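The cup was the first thing Theresia Wieser mentioned when I asked her about June, and she still winces a little telling it. Her sorting arm at Gidport, which everybody in the building calls Podo, had been clearing tabletops for months with hardly a grumble, and then one Monday it simply squeezed too hard and didn't let go.

What had happened, as far as anyone can piece together, is that the force reading froze. The fingers kept closing because the software kept hearing the same small, comfortable number, over and over, and had no reason to stop. Thin plastic doesn't put up much of a fight, so the cup folded, and then the arm went off with it toward the next spot on its list, perfectly cheerful. Esi Ametepe was standing 2 steps away with her hand halfway to the stop button. She wasn't hurt, I'm glad to say, but she did sit down for a while afterward!

Elikem Adjei spent the rest of that week reading logs. He went through 3650 grasps and found 191 where the reading had stuck, mostly for a blink, and mostly with nothing fragile in the way (which is how a fault like that gets to live so long without being noticed). The culprit was a worn connector in the wrist.

Cups and bottles are back on the marble now, and every grip gets checked against a second sensor.

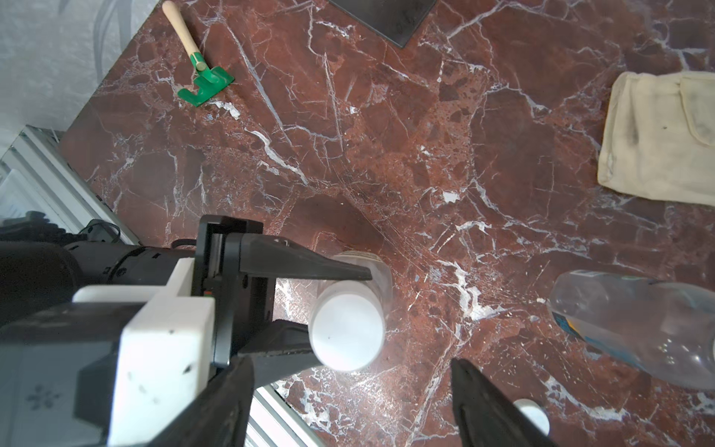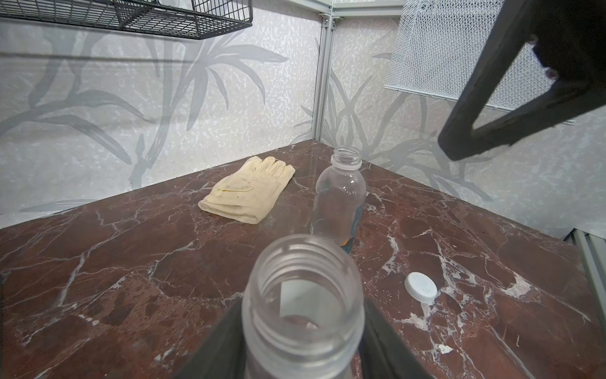
Theresia has kept the speed turned down all the same. She'd like to see a good long run with no stuck readings before she lets it hurry again, and Esi, who has moved the stop button to her own side of the bench, is in no rush either.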